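Saturday, late

My shoes are still on and I am writing this on top of the electric bill, so let the record show I had priorities.

Robot class ran until the building's heat gave out, and my patience went shortly after. The project, for anyone who finds this notebook after my death, is to have the arm take a plate from one place and put it in another. I did this at age four for a quarter. I am now paying tuition to do it worse, with help.

Sérgio and I got the morning slot, before the team from Meireles who always leave the settings changed. He had rewritten the grasp overnight and named the file Zerkano, after nothing. I asked what was wrong with "grasp" and he looked at me the way my mother looks at store-bought pie crust. So now I have to type Zerkano thirty times a day.

We have 85 saved attempts and we need many more before the showing in Trallstead. I had the notebook open next to the keyboard and wrote down each miss. My handwriting gets angrier toward the bottom of the page. The light blue plate is the one I have come to dislike personally.

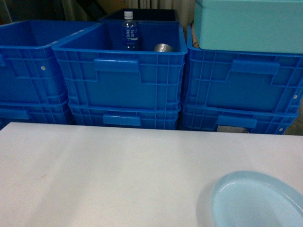
Why a plate, when a block would be so much easier? A block has flat sides and forgives you for being a little off, and a plate only gives you the rim, so the fingers have to come in at the right height and the right tilt or they push it along the table.

I wrote that down in my best handwriting for the report, since it sounds like I understood it all along. In truth I argued for blocks until the second week of May and was outvoted. There are only two of us, so I don't know how that happened.

The other half of the job is where the plate goes, and we spent the late morning on that. Sérgio wanted the drop point set by hand. I wanted it computed, because I had spent four evenings on the computing and would like those evenings to have meant something. We tried mine first. Run 1142 (the number comes from the software, which also counts every time I hit the wrong key) stopped short and sat there thinking until I shut it down. We tried his. His was fine. He ate an orange and was very gracious, and I could have thrown the peel at him.

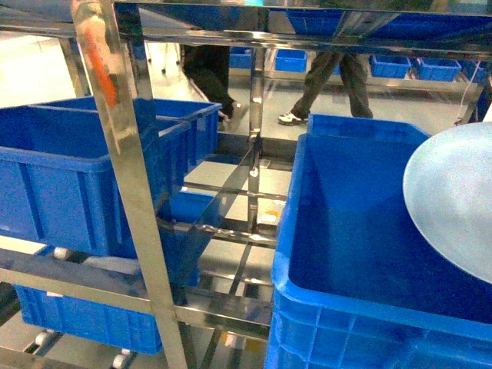
So I swallowed it and we put his numbers in, and I kept my code in a folder called "later," where it can keep company with my Spanish lessons and the tax thing. After lunch we went back to the grasp. I slowed the approach way down and moved the fingers in at more of a slant. It takes forever. You could read a chapter of something between the start and the close. But slow gives me time to get to the stop button, and I have been fond of the stop button ever since the incident with the mug.

I also cleaned up the labels on the old attempts. Sérgio's say things like "good" and "good??" and one says "no." Mine are full sentences, which he tells me the computer does not need.

Tustasero is what we're calling the whole project on the sign-up sheet. It was my idea and I regret it, mostly because I have to spell it for everyone. At the practice talk I spelled it twice and still got it wrong on the slide.
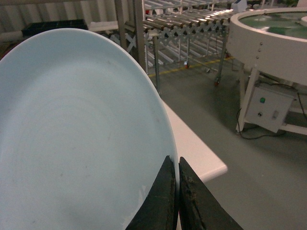 Sneha Malhotra thinks we should stop chasing speed and show one careful pick, start to finish, with the misses left in the report where people can read them. She said judges have seen plenty of fast arms drop things, and that our page of failures was the best part of our draft. I wasn't sure whether to say thank you.

Sérgio Seixas, who has opinions about speed, said he would sleep on it. I said I'd write up the misses, all of them, including the three that were my elbow.

Still to do: rename Zerkano while he isn't looking. Back up the attempts. Find the good pen. Pay the bill I'm writing on, once I copy this over.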